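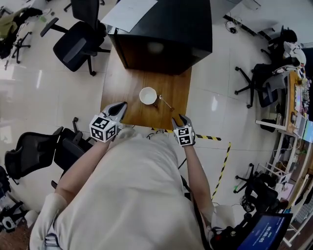
Fig. 5. Wooden table top with small cup or bowl and spoon.

Section 5: Care of oiled table tops

This section applies to all Jurton tables supplied with an oiled finish. Lacquered and painted tops are covered in Section 6. The finish code is stamped on the underside of the top, next to the leg plate. Oiled tops carry code 2929.

5.1 Daily cleaning

1. Clear the surface.
2. Wipe along the grain with a cloth wrung out in plain water.
3. Dry at once with a second cloth.

Do not use scouring pads, bleach or spray polish. Silicone polish prevents oil from soaking in and can only be removed by sanding.

5.2 Marks and spills

1. Blot spills. Do not rub.
2. For grease, add a little washing-up liquid to the water, then wipe again with clean water.
3. For white rings left by cups, allow the top to dry overnight. If the ring remains, rub lightly along the grain with the grey pad from the Flemik care kit and re-oil the area as in 5.3.

Note: Tea, coffee and red wine may stain within minutes on a new top. Metal items left standing in water can cause black marks on oak. Use a mat under plant pots.

5.3 Re-oiling

Re-oil when water no longer beads on the surface. Tables in daily use normally need this twice a year. The room should be above 15 °C.

1. Clean the top as in 5.1 and leave it to dry for a full day.
2. Rub down with the grey pad, along the grain only. Remove all dust.
3. Stir the oil. Do not shake the tin.
4. Apply a thin coat with a lint-free cloth, including the edges.
5. Wait around 38 minutes, then wipe off all oil still lying on the surface. Oil left to dry will stay sticky.
6. Apply a second coat the next day if dull patches show.
7. Keep the top free of hot or wet items for five days.

CAUTION: Cloths soaked in oil can catch fire without a flame. Lay them flat outdoors to dry, or soak them in water and keep them in a closed metal tin before disposal.

5.4 Movement of the wood

Small changes in width between August and the heating season are normal. Do not tighten the two slotted brackets under the top beyond hand tightness. Keep the table clear of radiators and stoves.

For splits or lifting joints, stop using the table and contact the Sukiscombe workshop, quoting the finish code.

Gough Furniture, Sukiscombe | Contact us | © Gough Furniture | Back to top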